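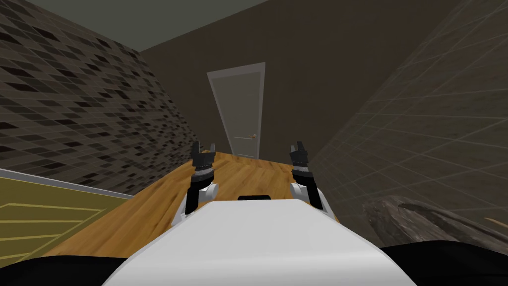
3.2 排练厅里的时间都去了哪里

上一节介绍了四个青少年舞蹈项目的招生与经费情况。从这一节起，我们离开宣传册，进入排练厅。宣传册对排练厅的描述通常只有一句话，大意是学员将在专业教师指导下“充分探索身体的可能性”。我们的现场记录显示，学员探索得最充分的是走廊、鞋柜和饮水机前的队伍。

观察在乌迪内（Udine）的两处场地进行：一处是Plestero舞校的大排练厅，另一处是Kerekes中心二楼的小厅。小厅的地板有一块明显偏软，学员们早已学会绕开它，新来的代课教师则没有。全部观察合计300小时，从秋季开课一直到次年5月的汇报演出。记录员坐在把杆尽头的折叠椅上，用纸笔计时，不参与教学，不过有两次被要求帮忙搬音箱。搬音箱的时间已从数据中扣除。

我们把课堂时间分成五类：技术训练、编排与合排、口头讲解、等待，以及其他。“其他”一类最初只打算容纳点名和换鞋，后来陆续收进了找音乐、争论音乐、音乐放错版本，以及一次关于紧身裤颜色的全体讨论。讨论没有形成结论，汇报演出时台上出现了三种灰色。

编码工作由两位研究者独立完成。分歧多半集中在“等待”与“口头讲解”的界线上：教师在讲，学员在听，这当然是讲解；教师在讲，而讲的内容只涉及第一排左侧的一个人，其余学员靠在镜子上，这算什么？Heidrun Rainer主张一律记为等待，Ieva Pärn则认为旁听也是学习，并举了自己十四岁时的经历。两人最后商定，以学员是否面向教师为准。这条规则不算高明，好在可以执行。

图2 仿真环境的一幅画面。

结果与我们的预期有出入。开课前，我们设想等待时间会集中在学期初，随着学员熟悉流程而逐步减少。在Plestero，情形大体如此。Kerekes中心却相反，越接近演出，学员站着不动的时间越长。原因在于编排方式：该中心的作品由若干小组段落拼成，合排时一组在跳，其他组只能在旁边看。编舞者对此并不讳言，她在访谈中说，看别人跳也是训练的一部分。被访的学员对这一说法表示尊重，然后问我们有没有带充电器。

技术训练的减少更值得注意。两处场地在演出前最后阶段都压缩了把杆练习，理由相同，时间不够。Plestero的一位教师说，把杆就像刷牙，缺几天看不出来。我们没有追问缺几周的情况，因为那时已经是第三周。

演出本身安排在一座可容纳600人的市立剧场，入座情况良好，观众以家长为主，另有若干被家长带来的弟妹。整台节目中，每位学员在台上的平均时长远低于其在侧幕等候的时长。有人会据此认为汇报演出得不偿失，我们不打算走得这么远。访谈里，学员谈起侧幕时的兴致往往高于谈起舞台：黑暗、胶布、互相别发卡、压低声音的笑，这些内容没有出现在任何一份教学大纲中，却占据了访谈记录相当大的篇幅。一名学员能完整复述演出当晚谁踩了谁的裙边，却想不起自己那一段的音乐叫什么。

制作与行政方面的课程情况较为复杂。两个项目都声称学员将“全面接触”演出制作。在Kerekes中心，全面接触包括设计海报、核对座位表和往信封里装节目单。装信封的那个下午，一共装了80份，学员普遍评价很高，有人称之为全年最有成就感的一次课，理由是看得见做完了多少。我们把这句话转述给了项目负责人，对方沉默片刻，说明年可以多印一些。

灯光课则由Fadau公司派技师讲授，为期一个下午。技师准备充分，幻灯片也多，轮到学员上手操作调光台时，排练厅的租用时间到了。这一课在我们的编码中几乎全部落入“口头讲解”，而在项目年终报告里，它被列为“实操工作坊”。两种归类都有各自的依据，读者可自行取舍。

需要说明的局限有两点。其一，记录员的在场会影响课堂。至少在头几周，教师讲解时明显站得更直，用语也更完整，到了冬天这种影响基本消失，有位教师开始把外套挂在记录员的椅背上。其二，两处场地同在一座城市，师资有部分重叠，同一位芭蕾教师上午在Plestero强调安静，傍晚到了Kerekes中心便不再提起。我们无法判断这一差异应归于机构文化还是归于疲劳，暂且把两种解释都保留下来，留待3.3节结合教师访谈再作讨论。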